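4.3 Recolha de dados para o método Saarela (retirada de blocos do contentor)

Esta secção explica como repetir a recolha usada para treinar o estimador de preensão. Supõe-se que a calibração da secção 4.2 já está feita.

1. Fixe o contentor à mesa com os grampos. Confirme, com a mão, que ele não desliza.
2. Coloque os blocos sem ordem. Alguns devem ficar encostados às paredes — são estes os casos que o método precisa de aprender.
3. No programa Riltier, abra uma sessão nova e escreva 300 no campo «Tentativas».
4. Limite a velocidade do braço a 55 por cento.
5. Prima «Iniciar» e acompanhe as primeiras descidas junto do botão de emergência.

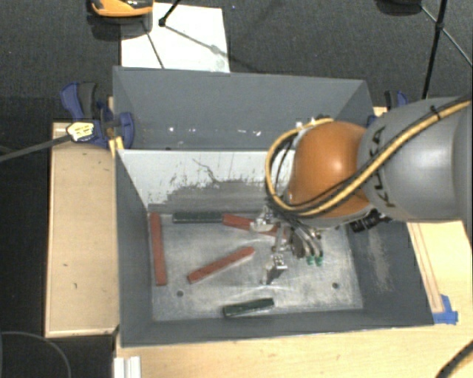

6. Depois de cada tentativa, marque o resultado: «preso», «caiu» ou «sem contacto». Em caso de dúvida, escolha «sem contacto».

Nota: o conjunto de referência tem 1803 tentativas, das quais 685 com o bloco junto a uma parede. Se misturar sessões, guarde os ficheiros de calibração de cada uma.

Cuidado: não ponha as mãos dentro do contentor enquanto o programa estiver em curso, mesmo com o braço parado. Prima primeiro «Pausa».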